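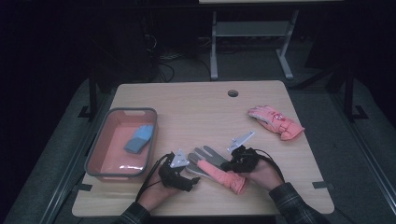

Section 4. Table set-up and first session (glove sorting)

Skadwood Hand Kit, worn grippers, left and right
Revised Aug 1, 2019. Replaces the May sheet. Throw that one out, the cable steps were wrong.

Read Section 3 (charging and pairing) first. If the base unit isn't showing a steady green light, stop, go back.

4.1 Before you start

Clear the table. Small tabletop is fine, needs to be flat and not shiny. No tablecloth.

Put one short strip of dark tape at each front corner. These are your home marks. Don't move them between sessions, and don't use clear tape.

Basket goes on the left. Low sides only. A tall basket makes you lift your elbows and the wrist readings go bad.

Loose gloves go on the right, toward the back. Leave the middle open, that's where you work.

Note: Any gloves will do. Knit, ski, work gloves. Mix them. The Corton software does better with a mixed pile then with 20 of the same pair.

4.2 Putting on the grippers

1. Power off at the base unit.
2. Long sleeves OK. Keep the cuff behind the wrist, not under the device.
3. Left hand first. Slide in, straps over the back of the hand, snug. You should still be able to wiggle your fingers.
4. Metal bracket points up. If it points at your thumb you have the wrong hand.
5. Right hand. Get a helper for this one the first few times, it's awkward with the left already on.
6. Let the cables fall toward you, over the near edge of the table. Leave a loose curve in each one. Never tight.
7. Power on. Wait for two beeps.

CAUTION: Do not carry or lift the device by the bracket. It bends. A bent bracket means a full recalibration and is not covered.

CAUTION: Straps off right away if fingers tingle or go numb. Loosen two notches, rest, try again.

4.3 Zeroing

1. Hold both hands over the tape marks, left over left, right over right.
2. Close both grippers all the way. Open all the way. Slow.
3. Repeat until the base unit beeps once. Normally takes three tries.
4. No beep after 10 tries: see 4.6.

4.4 Running a session

1. Press Start on the base unit, or have your helper do it.
2. Pick up one glove from the right side.
3. Bring it to the middle of the table. One gripper near the thumb, the other on the back of the glove.
4. Pull gently until the fabric is flat between your hands. Fingers of the glove pointing away from you.
5. Hold for a slow count of two. Don't skip this, it's how the software finds the cuff.
6. Fold, set it down in the basket.
7. Next glove.

A standard session is 21 gloves. If you drop one, leave it, keep going. Fumbles are fine, just dont stop and start over.

Note: Puffy gloves. Grab the cuff or strap first and work up. The gripper pads slide on padding.

Note: Thin knit. Half pressure is plenty. Setting 2 on the dial, see Section 3.

CAUTION: Keep both cables clear of the basket. Snagging is the number one cause of dropped sessions.

4.5 Finishing up

1. Hands back over the tape marks. Hold still.
2. Press Stop. Wait for the long beep before you move.
3. Power off, THEN straps. Right hand off first.
4. Wipe the pads with a dry cloth. No alcohol, no wipes.
5. Coil cables loosely. Not around the device.

File saves by itself. If the screen shows error 37 the card is full, swap it and press Save again. The session isn't lost.

4.6 Problems

Won't zero. Tape marks covered or too light. Check for a sleeve over the mark. Restart the base unit.

One side not responding. Cable, almost always. Unplug at the base, plug back in until it clicks.

Gripper closes but won't hold. Pads dirty or worn. Spare pads are in the small bag in the lid, part HP-10.

Left and right swapped on screen. Swap plugs at the base. Don't swap devices.

Bracket loose. Tighten with the key supplied. Quarter turn, no more.

Anything else, call your Hendard dealer and have the serial number handy (inside of the right strap). Customers on the Bermúdez service plan use the number on the plan card insted.

Next: Section 5, Uploading sessions.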